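About Us

Hi, and welcome to Momach! If you got here by clicking around because you wanted to know who comes to your house with a bucket, you're in the right spot. I started this as a one-person cleaning business with a hatchback and a vacuum that smelled like burnt toast, and these days there are enough of us that I can't fit everybody in my kitchen for the spring lunch anymore. We look after homes and small offices in Arnberg and out along the lake road, 34 regular clients at last count, plus a steady trickle of move-outs and after-the-party emergencies.

We sweep first. I know that sounds like a funny thing to put near the top of a company page, but it's the thing new clients ask about more than anything else. A lot of people expect us to come through the door with a mop already dripping (my own mother did it that way, and I love her dearly). On shiny tile, though, mopping over grit just pushes it into the grout lines, and then you're down on your knees with an old toothbrush. So it's a broom and a dustpan, every hard floor, every visit, and only then does the bucket come in.
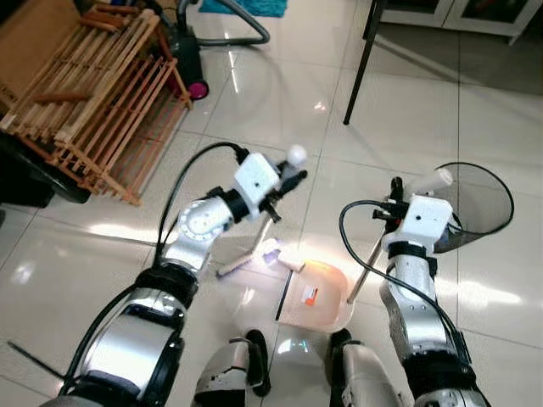

Janelle wrote to us after her second visit and asked why we don't just run a vacuum over the tile and be done with it, because hers has a hard floor setting and she'd paid good money for it. She also wanted to know if we'd be offended if she left it out for us anyway.

Not offended one bit! We'll use it if you like, and on a big open floor it's a perfectly good way to go. What I've found is that plenty of vacuums fling the bigger crumbs out to the side before they can pick them up, and then you're chasing cereal into the next room. A broom is quiet, too. We have clients with night shifts and clients with newborns, and I've swept a whole downstairs at 7 in the morning without waking a soul.

The name gets a lot of guesses, by the way. It isn't anybody's last name and it doesn't stand for anything. It was the only word my sister and I could agree on after a very long evening, and the sign painter was coming Saturday.

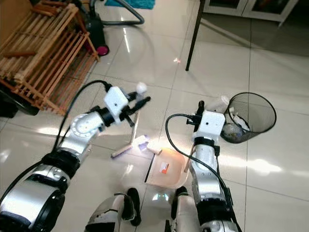
I do all the training myself, and it's my favorite part of the job. Everybody who joins us spends 2 full days with me before they set foot in a client's home, and the first morning is nothing but floors. We practice on the small stuff, like that crumpled bit of white paper by the purple bristles, and work on bringing the broom in low with short strokes so nothing goes skittering off under the furniture. Then we talk about corners, and chair legs, and what to do when you find an earring (stop, pick it up, put it on the counter, leave a note). New folks always laugh at how long I can go on about earrings - until they find one.

We bring our own supplies, and all of it rides in one tote per person. The cloths get washed at our place on Clurko Street, never at yours. Our floor soap comes from Shetty, a little shop two doors down, and it has almost no scent. If you'd like us to use your own products instead, leave them on the counter and we'll happily switch.

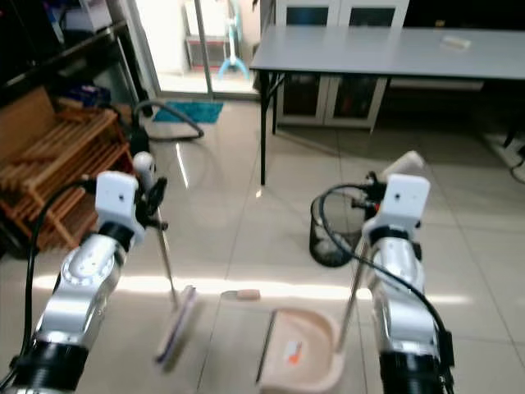

Doesn't all that sweeping kick dust up onto the furniture you just wiped, though? Marcus asked us that, and he said his last cleaners always did the floor first thing and the shelves looked gray again by lunchtime.

He's right to ask! Go too fast and you absolutely will. We work top to bottom, so shelves and tabletops get their wipe before the broom comes out, and we sweep slowly with the bristles staying on the floor at the end of each stroke. If a room is extra dusty, we'll go back over the low shelves with a damp cloth before we leave.

Prices are on the next page, and I've tried to keep them easy to read. A standard visit is $70 for a small apartment and goes up with the size of the place. There's no contract, and you can skip a week whenever you want.
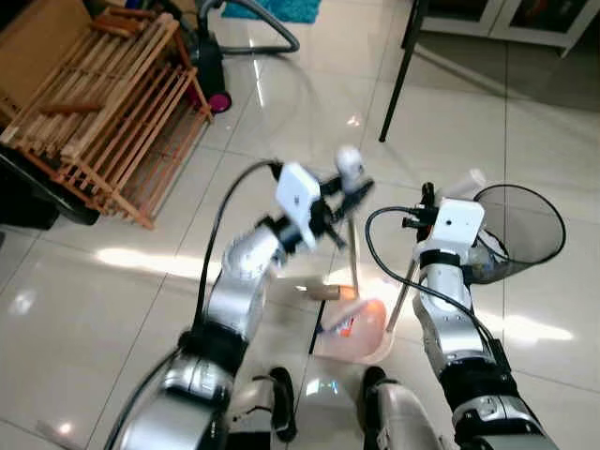
I'm picky about tools, and I'd guess a third of my gray hairs come from dustpans. The flimsy ones curl up at the front and leave you with that thin line of dust you can never quite catch. What I like is a wide pan with a good flat front edge, and I have a soft spot for a see-through one like the pink pan on the tile there, which is easy to spot when you've set it down somewhere and wandered off. A long handle is kind to your back as well. If you want to pick one up for home, ask whoever's at your place that day and they'll talk your ear off.

The office phone is on from 8 to 4 on weekdays. If you get the machine, I'm probably out with a crew, so leave a message with your street and a good time to call, and please tell us about any pets. We like to know their names before we come in.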